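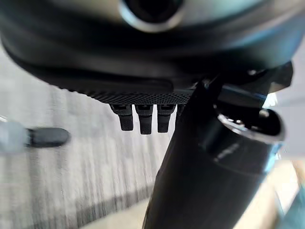 Cleaning around a cream sofa with tufted buttons and three pillows – is the "lift, wipe, reset" routine worth it?

Posted in Living Room

I keep reading that throw pillows should come off the sofa every evening, get shaken out, and go back in a set order. The leaflet that came with my Fagerlund fabric brush says to do it daily. I have a pale sofa, three pillows and a carpet that hides everything, and I don't believe for a second that a daily shake makes a difference. Has anyone stopped doing it and regretted it? Also, how do you get crumbs out of the dents around the buttons?
Odis

Mikkel Norðdahl
I'd ignore the leaflet. They sell brushes. I went 9 weeks without shaking a single pillow and the sofa looked the same to me, and I'm fussy about light fabric. What does matter is the seam between the seat cushions. Run the narrow vacuum nozzle along it, then do the buttons with a dry, soft paintbrush, working outward from the middle of each dent. Don't use a damp cloth there. I tried it once and got a ring that took 3 goes to fade.

If you do one thing in the evening, pick up what's on the floor. A scrap of yellow on a striped gray carpet makes the whole room look messy, and so does a pillow hanging over the front of the seat. Push it back, pick up the scrap, move any cable out of the walkway, done.

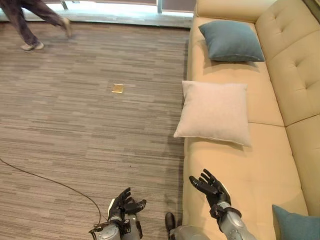

Pillow covers

grostach_39
Disagree with some of that. Teal covers next to cream fabric can rub color off, and I've seen it happen on a cheap set. Wash them separately before you trust them. I paid 34 dollars for a "colorfast" pair and the rinse water came out blue – so much for the label. Pale pink and beige ones are less trouble, but they show hand marks.

comham
just flip them over

Mikkel Norðdahl
Flipping works until both sides are dirty. Fair point about the dye, though. Rub a white cloth on the back of the cover first and see if anything comes off. I still wouldn't shake them every night.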